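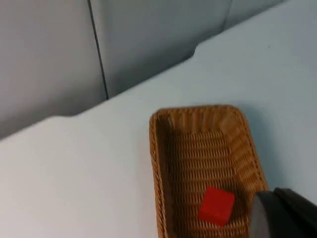
Wicker basket on the table

Olleck Open: first-timer FAQ
Updated February, by the Olleck Open entries desk

I get the same emails every year, so I've put my answers in one spot. If yours isn't covered, write to me anyway, I don't bite!

Do I need to be a black belt?
Nope. The novice brackets take anybody from yellow belt up, and they're usually the loudest part of the morning. If you've trained at your club long enough to fall safely and you know how a match starts and stops, come on over.

How big is it?
We cap entries at 400. Last year we had 360 judoka on six mats at the Vemesard sports hall, and it felt full but not crazy. Mat six is the one tucked behind the bleachers, so tell your family where to look.

I'm 62 kg and the category stops at 60. What now?
You go up to the next one. Please don't try to sweat it off the night before (I've watched people do this and then fight like wet laundry). There's no tolerance at weigh-in, and you can't switch categories once the draw is posted.

What should I bring?
Your judogi, a spare jacket if you have one, flip-flops for walking off the mat, your club card and photo ID. Bring food too, because the snack bar closes early.

Where do I put my stuff while I fight?

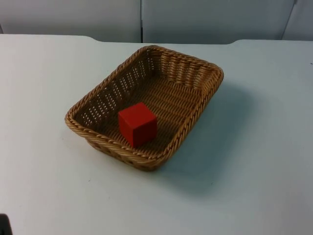
Bags stay in the stands, and only water and flip-flops come down to the mat edge with you. Rings, earrings and hair clips have to come off before you bow on, and this is where half our lost property comes from. Ask your coach to keep something open and shallow at your seats. A woven tray like the one with the red cube in it is great, you can spot a tiny earring in there way faster than at the bottom of a gym bag!

Can my coach shout the whole time?
Only during breaks, when the referee has called a stop. Our referees are patient up to a point, and then your coach gets sent to the bleachers.

How do I get there?
Take the Zhong Street bus to the last stop and cross the parking lot. Parents with cars, the Nirance lot next door is fine to use all day.

Do I get my fee back if I'm hurt?
Yes, if you email me before the draw. After that I can move your entry to next year, but I can't refund it.

Comments

whitebelt_dad: Is there a warm-up mat or do the kids just run in the hallway?

Entries desk: There's a warm-up mat by the side door. It's small, so take turns please.

kneebrace_again: Went up a category last year like you said. Lost both fights, had a great time, coming back.

sodesleeves: Are blue judogis okay for novices?

Entries desk: Blue or white, both fine!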